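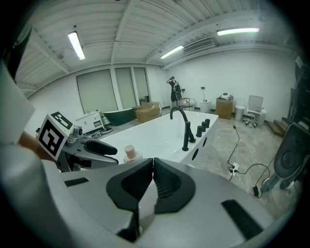
White rectangular bath with black rim-mounted mixer and hand spray, Dromgate display room. Dark green freestanding bath behind.

Dromgate bathroom displays: corner-mounted fittings on the Rarnach bath

Page revised May 28, 2019. The notes cover the white bath and its black fittings, with some remarks on the green bath at the end. Dimensions are nominal and should be checked against the item delivered before any pipework is fixed.

The Rarnach is a straight-sided bath with a wide flat rim. The rim is the reason it was chosen for this display: most baths of this footprint have a rolled edge that will not take a rim-mounted mixer without a separate shelf. Capacity to the overflow is 211 litres. With one adult in the bath the water drawn is a good deal less, but the floor loading should be worked out on the full figure plus the bath and the bather.

Mixer and controls

The Bondetti set has a tall arched spout at the near corner, with the control knobs in a line along the rim and the hand spray beside the base of the spout. Putting everything at one corner keeps the long side clear for getting in and out. It also shortens the pipe runs, at the cost of a crowded space under the rim. Allow 200 mm clear below the rim for tails and isolating valves, and fit the valves before the bath is pushed back to a wall.

Each fitting is sealed to the rim with its own washer. Do not use putty. Tighten the back nuts by hand and then a quarter turn with a box spanner. Overtightening pulls the rim down locally and water will then stand around the base of the knob.

The set works best at 3 bar. It will run on less, but a spout of this height gives a thin stream on a gravity-fed system and filling is slow. Check the pressure with another tap open in the house.

The hose for the hand spray retracts through the rim. A drip tray with its own waste is required beneath it, as water tracks down the outside of the hose each time it is pulled out and returned. The tray is often left out. The damage shows up later on the ceiling below.

Finish

Black on white shows limescale sooner than chrome does. Wipe down with a damp cloth after use and dry it. Acid descalers, cream cleaners and the green side of a washing-up sponge will all mark the coating. Small bottles kept on the rim, such as the one with the pale pink cap, should be lifted when cleaning, because spilt product dries in a ring and is easily missed on a pale surface.

Access

Whichever panel is fitted, one side must come off without breaking a seal. We use magnetic catches on the display baths. If the panel is tiled, cut an access hatch at the mixer corner and set it on the tile joints. The bead of silicone between bath and wall should be 4 mm wide at least, run with the bath filled and left filled until cured.

Green bath

The dark green bath stands directly on the floor and has a different set of requirements. The waste position must be fixed before the floor is finished, and a floor-standing or wall-mounted filler is the usual choice. Darker colours show soap film along the waterline. Lead time for green was running into November at the last check; white is normally held in stock.

The Holzer mixer that used to be listed on this page has been withdrawn. Spare cartridges for it are still kept at the trade counter. Bring the old one with you, as the spindle changed partway through production.

Comments

Sverre Eide
Can the knobs go on the long side with the spout left at the corner? My wall is on the other side and I would be reaching across.

Lucero Marulanda
Sverre, we had ours drilled like that. The hot tail needed a longer flexible hose and that was the only change. Get the drilling done before delivery.

Algirdas Toom
The note about the drip tray should be in bold. Ours was fitted without one and the joist end had to be treated.

Mehrangiz Hashemi
Is the black coating the same on the hand spray as on the spout? On my last set the spray went grey at the edges well before the rest.

Zlata Maksymiv, Dromgate
Mehrangiz, same coating on both. The spray gets knocked more because it is handled and dropped into the bath. It can be ordered separately as a spare. Algirdas, noted, I will see if the page allows bold.

Mehrangiz Hashemi
Thank you. Does the spare come with the hose?

Zlata Maksymiv, Dromgate
No, the hose is a separate item. The washer is included.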